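Keep the Tin

My kitchen was redone in November, and the fitter asked me what I wanted in the way of storage. He had a catalog of pull-out racks, drawer dividers and corner carousels. The cheapest set of dividers was 95 dollars. I said no to all of it, and I still think that was right.

Storage has become something we shop for. Kenov, the home store near me, gives two full aisles to clear bins, and on a Monday morning they are busy. People buy the bins first and then go home to work out what goes in them. A friend of mine bought 22 at once. Half are stacked in her garage with the stickers still on.

Meanwhile we throw out good containers every week. Cookies come in them, tea comes in them, so do gifts and shoes. A metal tin with a lid will outlast most of what is sold in those aisles. My mother kept buttons in one for decades, and the hinge never failed. 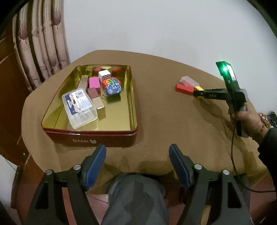 The usual complaint is that saved containers don't match. That is true, and I don't see why it matters inside a closet. Matching bins look good in a photo of a pantry. In daily use you want to know which one has the batteries, and a different color on each is a help with that. With 20 identical boxes you need labels, and then you need to keep the labels up to date.

There is a limit. I keep six tins, and if a seventh comes in, one has to go. Saving every jar and carton is its own kind of mess, and I grew up in a house where it got out of hand. The rule has held so far, apart from a week in the winter when there were two birthdays.

The fitter left his catalog behind. I keep it in a shoe box with the appliance manuals.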